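La deux cent cinquante-huitième fois
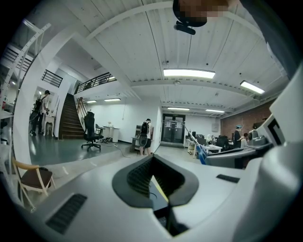 Helju Kivi apprenait à un robot à ramasser une cuillère. Chez Prorkham, on appelait cela « transmettre le geste », et on payait quelqu'un pour le transmettre 257 fois avant le déjeuner. Elle tenait la pince à bout de bras, une grosse coque blanche et grise avec son carré noir et blanc collé dessus, et traversait la salle comme on promène un chien qui ne veut pas sortir. Entre deux prises, elle levait les yeux vers la mezzanine, comptait les marches de l'escalier en bois, puis revenait à la chaise de bureau noire plantée au milieu du béton, que tout le monde contournait depuis l'été.

— Tu hésites, dit Ljungberg sans quitter son écran.

— Je réfléchis.

— Il va apprendre à réfléchir. Le client n'a pas pris l'option.

Le client, c'était Ollside, qui voulait 2 000 gestes propres pour le mois d'octobre. Un geste propre ne tremblait pas, ne soupirait pas, ne se grattait pas le nez à mi-parcours. Helju en livrait 15 à l'heure et se grattait le nez le reste du temps.

Le soir, on fit tourner le modèle. Le bras s'approcha de la cuillère, s'arrêta, recula un peu et resta suspendu, tourné vers l'escalier.

— Qu'est-ce qu'il fait ? demanda Ljungberg.

Helju connaissait la réponse. Il en était à la septième marche.

— Il réfléchit, dit-elle, et elle alla chercher son manteau.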